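Statehouse reporter wanted, Nimbridge Dispatch

Posted 22nd June. Open until filled, but we'd like somebody at the desk before the August budget session so don't sit on it.

We need a reporter to cover state government. Full time, based in Nimbridge, with a lot of time in the capitol building and a fair amount of time in the car. The last person in the job has moved to a paper out west and the beat has been split between whoever was free, which is no way to cover a legislature.

What the job is

Committee hearings, floor votes, the governor's office, the agencies. Who got the contract. Who got moved out of an office and into a smaller one. Why a bill with 23 sponsors died without a vote. You'll file most days when the session is on and write longer pieces when it's off. One Sunday column a month, signed, with an opinion in it if you have one.

You'll also cover the races. Two seats in our area are open next year, one in Demska and one that takes in Asitz and most of the lake towns. Both will be ugly. Primaries first, and thats where most of it gets decided around here.

We are small. Newsroom of seven, counting the editor. You will sometimes be asked to pick up a school board or a zoning fight in Dzene when someone is out sick. You will take your own notes and make your own calls, and on election night you'll be up until the last town reports.

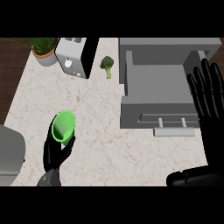 Marble counter, toaster, broccoli.

Who we want

Someone who has covered government before. Any level — town council is fine if the clips are good. Three years or so on a paper, a radio station or a news site. A degree is nice, we won't ask to see it.

You should be able to read a budget and a campaign finance report without somebody walking you through it. You should know how to file a records request and how to keep asking when the first answer is no. You need to be able to sit across from a person you wrote something hard about last week and ask them the next question.

Fast, clean copy. Spell the names right. If you get one wrong, tell us before the reader does.

Drivers license and a car that starts in winter. Mileage is paid.

You can't be working for a campaign, a party or a lobbying shop, and you can't have done so in the past two years. Same goes for paid consulting. If your spouse or a close relative works at the capitol, just say so up front. It doesn't rule you out but we need to know.

Pay and so on

Salary depends on experience and we'll give you the number in the first phone call, not the last. Health and dental from day one. Three weeks vacation, none of it during the last two weeks of session. Phone and laptop supplied. Parking pass for the capitol garage, level 6, bring a coat.

Our Statehouse newsletter goes to 2,843 subscribers and you'd be writing it. Goes out at 7 in the morning on session days. Legislators read it, their staff read it, and they will call you about it before you've had breakfast.

How to apply

Send these to Jaanus Venckus, managing editor, at the Dispatch newsroom address or through the jobs form on this site:

A resume, one page if you can manage it
Five clips, at least two on government or politics
A short note telling us one story about our legislature that we should have had and didn't
Two people we can call, with phone numbers that work

No cover letter beyond the note please. PDFs or links, either is fine. If your clips are behind a paywall send the text.

Everyone who makes the short list does a paid tryout day — one hearing, one story, one edit. We'll tell you the hearing the night before. Interviews are in person if you live within driving distance, by video if you dont.

Questions about the job can go to Jaanus too. Mornings are better. He's on deadline after four and will be short with you.

We'll answer every application, yes or no. Freelancers who don't want the full time job but would cover a night meeting in Asitz or Demska now and then, use the same form and put "stringer" in the subject line.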